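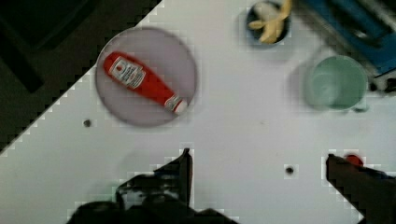 *Ketchup bottle on a plate, with a bowl, a cup and the gripper fingers around it. Gripper view of a white worktable.*

**Table robots at Prerkon** are the arm-and-gripper stations used by Prerkon, a contract catering firm, for setting and clearing meal trays. The arms came in at the Gotico site first, then at Balaskas. The stations handle plates, bowls, cups, bottles and whole fruit. Hot food and knives are still done by hand.

## Background

Before the change, tray work at Gotico was all manual. Two lines, standing work, mostly evenings. Staff picked items from racks, laid them out, checked them against a diet card and pushed the tray on. Clearing was the same thing backward and was the least liked job on the site. Turnover was high – many new hires left before the end of training.

Prerkon signed with Adulell, an equipment supplier, in November, and 2 stations went in the following spring. A further 6 were added after the first summer, split between the sites.

## How the stations work

Each station has an arm over a flat table. A two-finger gripper does the picking, and a small camera sits near it so the software sees things from close up. The operator gets the same view on a screen, useful when something is stuck or half hidden.

Jobs are written as short plain lines, such as "put the bottle on the plate" or "put the banana in the bowl." The arm tries the job, then the operator marks it good or bad. Bad ones go back in the queue with a note. At Gotico the notes were at first typed, later picked from a menu, as people were typing with gloves on.

Known trouble items:

- squeeze bottles lying down, which roll
- see-through plates, hard to pick out against a pale table
- cups, if gripped too low
- anything close to the table edge

See-through plates were dropped from the Balaskas menu for a while, then brought back after a software update.

## Changes to the work

### Jobs and hours

The tray lines had 27 staff when the first stations arrived. No layoffs were made under the site agreement, but open posts were left unfilled for the first year and the late shift got smaller. Several line workers moved to a new post called station operator. It pays one grade higher and covers two stations at a time. Others stayed on hot food.

Part-time staff did less well. The evening hours they relied on were the ones the stations took over first, and the offer of day shifts didn't suit people with children or second jobs. This was the main complaint in the first staff survey.

### The body

Less lifting and reaching, more looking at a screen. Wrist and shoulder complaints fell at both sites, going by the firm's own records. Reports of sore eyes and stiff necks went up. Operators at Balaskas asked for high stools and got them. Gotico got them later, after the screens were moved down to eye level.

### Pace

Opinion is split. The arm is slower than a trained person on a single tray but does not speed up or slow down, and some operators like that. Others say the waiting is worse than the rush was, and that it is hard to stay sharp while watching a machine pick up a cup. Talking is easier now. On the old lines it was too loud.

### Skills

Training for operators is short and done on site. It covers clearing a jam, writing a job line, cleaning the fingers and the stop button. Experienced line workers turned out to write the best job lines, as they knew which items gave trouble. A shared list of these tips is kept at Gotico and has been copied, with changes, at Balaskas.

## Results

In its busiest month the Gotico site logged more than 1,219 trays finished with no help from an operator. Prerkon does not publish the number that did need help. Breakages went up at frist, mostly cups, then settled at about the old level.

## Criticism

Staff reps have raised the marking system. Operators mark the arm's work good or bad, but the same log shows how long each operator took to answer, and it wasn't clear early on who could read that. Prerkon later limited the log to shift leads. The reps wanted the times removed altogether – still open.

The operator grade is also disputed. Hot food staff say their job got harder with fewer people on the late shift, and there pay did not change.

## See also

- Tray line
- Job redesign
- Pick and place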